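Handheld gripper notes, part four: towels

Notes on teaching the folding and bundling tasks by hand, mostly written up on a Monday evening after the session.
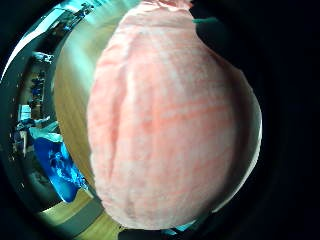

Why the handheld tool and not the remote rig

I have two ways of showing the arm a task. One is remote control: I sit at the desk with the leader arm, move it, and the follower on the bench copies me. The other is to pick up a gripper with a wide-angle camera on it and do the job myself, in the room, walking about if I need to. The software then works out where the gripper was at each moment from the video and the motion sensor, and the training code treats that path as if the arm had done it.

For rigid things I still prefer the remote rig. The joint angles are exact, the delay is constant, and there is no doubt about whether the arm can reach the pose, as the arm was in the pose. For cloth I gave up on it in May. With the leader arm I cannot feel when a fold of towelling has slipped out of the jaws, and by the time I can see it on the monitor I have already moved on. The recordings were full of small pauses where I was checking, and the trained policy learned the pauses very faithfully. It would pick up a corner, stop, wait, and then carry on with nothing in the gripper.

With the tool in my own hand the pauses mostly go away. A demonstration that took me 47 seconds over remote control takes 23 by hand.

What changes with cloth

A bunched towel held close to the lens covers most of the view. The room, which the tracking depends on, is squeezed into whatever strip is left at one side. In the picture at the top that strip is on the left: some shelving, a patch of blue, the wooden floor. It is bent hard by the lens but it still has edges and corners in it, and edges and corners are what the tracker wants. The pink fabric gives it very little. The stripes are faint, the pile is soft, and in any case the cloth moves with the gripper or against it, so features found there are worse than none.

I use the Orkovon tracking package, with the mask for the fingers drawn by hand. The mask takes out the parts of the image that never move relative to the camera. It does nothing about a towel, which is only sometimes in the way. I tried growing the mask to cover the middle of the image for every clip and lost tracking on the approach, where the middle is the only part with anything useful in it. The present arrangement is a second mask that switches on when the jaw width drops below a threshold. It is crude. It works on towels and fails on thin cotton, where the jaws close nearly all the way whether or not they have hold of anything.

Light matters more than I had allowed for. With a large pale object near the lens the exposure settles on the object and the far side of the room goes dark. I now lock the exposure before each batch, with the towel held up where it will be at its closest. The towel comes out slightly bright and the shelves stay readable. Locking it on the empty bench gives a better-looking video and a worse track.

The session

I recorded 65 clips over one afternoon. The task was the simple one: take a towel from the pile, gather it, lift it clear, put it in the bin to the right. No folding. Folding is part five, if there is a part five.

Of those, 31 went into the training set without any editing. Most of the rest lost tracking at the lift, when the towel swings up towards the lens and stays there. A few were my own fault: I turned my wrist further than the arm's can go, which feels perfectly natural at the time and is rejected by the reach check afterwards. A piece of tape on the handle, lined up with the arm's limit, helped more than any amount of concentrating.

The lost clips are not all wasted. If the track drops out for less than a second and the motion sensor is behaving, the path can be bridged and the join is hard to find. Longer than that and the bridge drifts, always downwards in my case, so that the replayed gripper ends up trying to lift the towel from inside the bench. I have stopped trying to rescue those.

Habits that made a difference

Start each clip with the gripper looking at the room for two or three seconds before going near the cloth. The tracker builds its map then, and a clip that begins with the towel already in view is usually lost.

Turn so that the cluttered side of the room stays in the part of the view the cloth does not cover. My shelves are ugly but they are the best thing in the building for this purpose.

Keep the free hand consistent. If it supports the bundle in some clips and stays away in others, the policy sees two different tasks under one name. There is no second arm on my bench, so any clip where my other hand is carrying the weight teaches something that cannot be carried out. I sort these into a folder called Undanora, after an older project that had the same problem, and keep them for the day I have two arms.

Keep the speed down on the release. The jaws on the handheld tool open as fast as my finger does. The motor on the arm's gripper is slower, and a towel let go in a hurry catches on the lower finger and comes back out of the bin with it.

Change the pile between clips, but by hand and without much thought. When I laid the towels out carefully I produced the same four arrangements over and over — the policy did well on those and badly on anything a person might leave behind.

Results so far

The policy trained on this batch picks up and lifts reliably from the near half of the bench. In the far half it reaches short by a centimetre or two and pinches air. I suspect the camera calibration, which I last did before refitting the lens. Remote-controlled clips from the same half of the bench do not show the offset, so the arm itself is probably fine.

Mixing the two kinds of data is the obvious next thing. The Brarard loader will take both, provided the timestamps agree, and at present they do not: the handheld tool logs the image when it is saved and the bench rig logs it when it is captured. I have a script that shifts one against the other by a fixed amount. It needs to be checked against a clip with a sharp event in it, such as the jaws tapping the bench, and I have not recorded one.

Still to do

Recalibrate with the lens as it now sits. Record the tapping clip. Try the thin cotton again with the mask switched by hand. Move the bin in the Sala workspace file, where it is still listed on the left.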